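Sorting bin

A sorting bin is a shallow, open container in which small, unrelated things are put together before each is found its proper place.

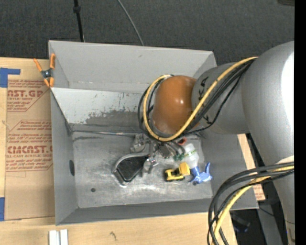

The habit of keeping one is a good deal older than the name, and most households have something of the kind, whether it is a kitchen drawer, a biscuit tin or an old roasting dish. Metal bins are much liked for the purpose, as they wipe clean and put up with years of knocks, though the floor does become scratched and the sides take on dark scuffs that no amount of patient rubbing will quite shift. Sloping sides are a kindness to the fingers, letting small pieces slide back towards the middle.

What goes in is wonderfully mixed: toy diggers and other little vehicles, staplers, bits of clear plastic, odd handles, and keys to doors long since forgotten. Clear pieces are the easiest to overlook against bare metal, and are best picked out first.

At Esthorpe, Tonantzin Contreras kept a list of 100 such oddments and grouped them under 11 headings, the largest being toys. Her friend Emiliano Cisneros preferred to sort by size alone, and the two methods are still known locally by their surnames.

See also: Button box; Kitchen drawer; Lost property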